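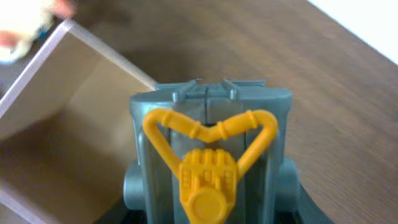 Flallow opens its toy packing table to everyone this spring

For immediate release
30 March 2021

Hello! Raphaël Royer speaking (well, typing), and I run the toy side of Flallow, the small second-hand shop that sells mended, cleaned and rehomed toys by post. We've got a bit of news and I've been bursting to share it, so I'm writing this one myself.

From today you can send us your old toys in any condition you like, and we'll sort them, box them up and find them a new home. Up to now we only took things from shops and playgroups. Now it's open to anyone with a cupboard that won't shut!

We're calling the new service Lasell. You ask for a box, we post you one, you fill it and send it back. It costs £3 to join in and you get that off your first order if you buy something from us later.

How it started

Last year I bought a job lot from a shop called Šindelář that was closing its toy corner. I thought I was getting a few bags of teddies. What came was 74 boxes of absolutely everything, and my front hall disappeared for most of the winter. Plush animals, plastic monsters, bits of track, odd wheels, things with handles that I still can't name. I tipped it all out on the big brown wooden table and started making piles, and I found I loved it (my knees didn't, but that's another story).

By the time I'd got to the end we had 700 toys ready to go, and they sold so quickly that I had people writing in to ask when the next lot was coming. So that's really where Lasell comes from. I ran out of Šindelář boxes!

What we do with your toys

Everything goes on the table first. I don't tip a whole box out any more, I take a few things at a time and leave plenty of bare wood between them, so that small parts don't wander off under something fluffy. A soft toy might be next to a round black thing that looks as if it came out of a fan, and they need very different treatment. One gets its seams and eyes checked, and the other goes in the "what are you?" tray until I've worked out what it belongs to. 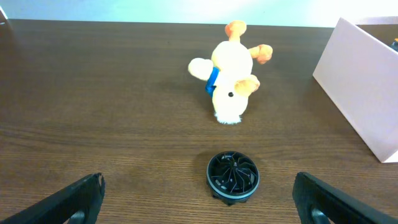
Soft toys are my favourites, I'll admit it. I do like a floppy ear and a pair of orange feet, and anything wearing a little bit of blue gets bumped up my list. I go over each one with my fingers, pulling gently at the eyes and feeling along the seams for lumps and thin patches. Anything loose is sewn back on before it goes in a box.

Hard plastic gets a wipe down and a good look in the grooves, where crumbs like to live. Bright yellow bits are the worst for showing grubby fingerprints, and chunky grey ones hide them, so I check the grey ones twice. If a toy has knobs or pegs I give them all a wiggle.

Then comes the packing. I use plain open boxes, big enough that nothing has to be squashed, and soft toys always go in last and on top. I've been asked about fancy tissue and ribbon and the answer is no, sorry, I'd rather keep the price down.

What you can send

Plush animals, dolls and puppets, with or without their clothes
Plastic figures and vehicles, even if a part is missing
Wooden blocks and pull-along toys
Loose pieces you can't match to anything (yes, I do want these)
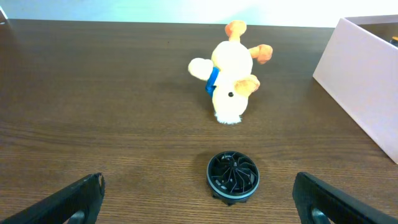
What we can't take

Please keep back anything with a battery still in it, anything with broken glass, and car seats. Jigsaws are fine if you've counted them, but I'm not going to count them for you! Slime is a firm no. I've had slime through the post once and I'm still finding it.

Where the toys go

Most are sold through the Flallow page in mixed boxes. The odd parts go to our friends at Skulon, who run a repair bench and are always short of wheels and little caps. You can ask for your toys to go straight to them if you'd like, just write "Skulon" on the slip inside the lid.

Boxes go out within 6 days of you asking. If you'd like to write about us, come and see the table or borrow me for a chat, message Raphaël Royer through the contact form on the Flallow page. I answer in the evenings, once the table's clear.

Ends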